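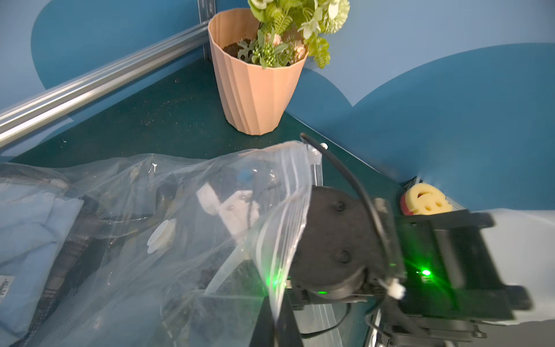
Household > Textiles > Clothes storage

Clothes storage

Print this page | E-mail this page

Clothes storage is the keeping of garments between wearings, from one night on a chair to many years in an attic. It is one of the oldest household skills and a wonderfully rich one, taking in furniture, folding, scent and a long-running war with moths!

Chests came first in much of Europe. A good chest did triple duty as cupboard, bench and luggage, and the finest were carved all over. Drawers were a brilliant improvement — at last you could reach the bottom layer without lifting out everything above it. Hanging space grew later, as tailored coats and full skirts became harder to fold well.

In the hill town of Brulard, families still mark the change of season in April, when winter woollens are brushed, aired on balconies and put away with dried lavender. The local historian Kelechi Balogun has recorded 10 separate folds used there for shirts alone, and they are a joy to see done at speed.

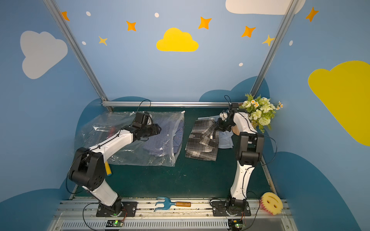

Folding and hanging

Heavy knitwear keeps its shape best when folded, while silk dresses and lined jackets do better on a wide hanger. Cotton shirts are happy either way. Lingyun Tang's lively handbook, Presov, divides a wardrobe into four groups by weight and gives each its own shelf.

Moths and damp

The larvae of clothes moths feed on wool, fur, silk and feathers, and are especially fond of soiled patches. Washing before storage is the best defence by far. Cedar smells glorious but its effect fades, and the wood needs sanding now and then to freshen it.

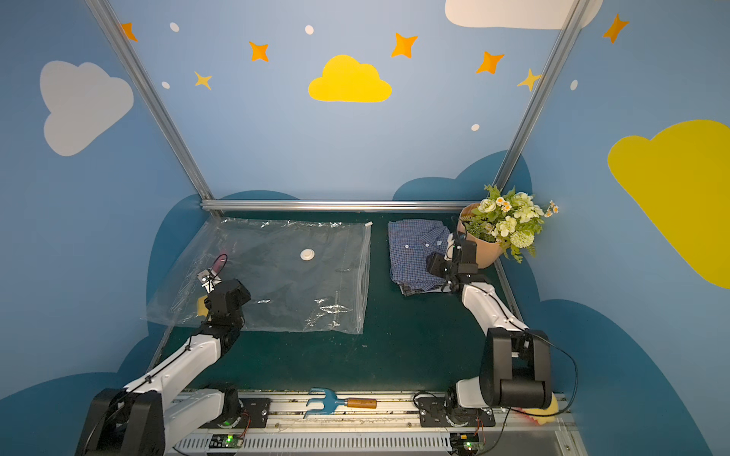 Can clothes be stored in sealed plastic?

Cotton and synthetics can, for a season or so, provided they are clean and fully dry when they go in. Leather and fur need air, and are better kept in a cloth cover.

Related articles
Blanket chest
Clothes moth
Lavender
Linen cupboard
Wardrobe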